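I've been making the same lemon slice since I was a student, and it took me an embarrassingly long time to work out why the base kept going soggy. If yours does too, pull up a chair, because I've now made it so often that my neighbours have started returning my tins with little hints inside.

## What you'll need

For the base:

- 109 g cold butter, cubed (yes, 109, I weighed what I'd been guessing at all these years and that's what it came to)
- 1 cup plain flour
- 2 tablespoons icing sugar
- a good pinch of salt

For the top:

- 2 big lemons, zest and juice
- 3 eggs
- 1 cup caster sugar
- 2 tablespoons plain flour

## The base

Heat the oven to 170°C and line a square tin with baking paper, leaving plenty hanging over two sides so you can haul the whole thing out later. Rub the butter into the flour, icing sugar and salt until it looks like damp sand. I do this by hand, but a food processor is fine if you stop before it turns into a ball.

Tip it in and press it down firmly, right into the corners. I mean really lean on it! A crumbly, half-pressed base lets the lemon sneak underneath and then you're eating custard with bits in it.

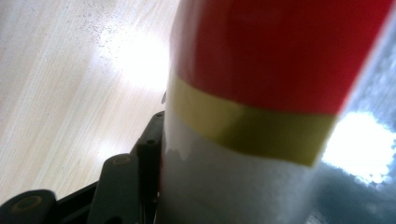

*Red on top, yellow underneath.*

Prick it all over with a fork and bake for 17 minutes. You want it golden at the edges and a proper biscuit colour in the middle. I used to take mine out while it was still pale (there's my soggy base, right there).

## The lemon bit

While that's in the oven, rub the zest into the sugar with your fingertips until it smells amazing. Whisk in the eggs, but gently, as too much froth gives you a weird bubbly crust. Sift in the flour, then stir through the juice.

Pour it over the base while the base is still hot. My friend Fatos Kovačević taught me that one and I argued with her for a whole summer before I tried it. She was right, of course.

Back in for 20 minutes, until the centre has only a tiny wobble. Cool it in the tin, then chill it for 6 hours. I know! Cut it early and it slumps, though it still tastes great off a spoon.

Wipe the knife between cuts, and dust with icing sugar just before serving. It keeps in the fridge for four days with the lid on.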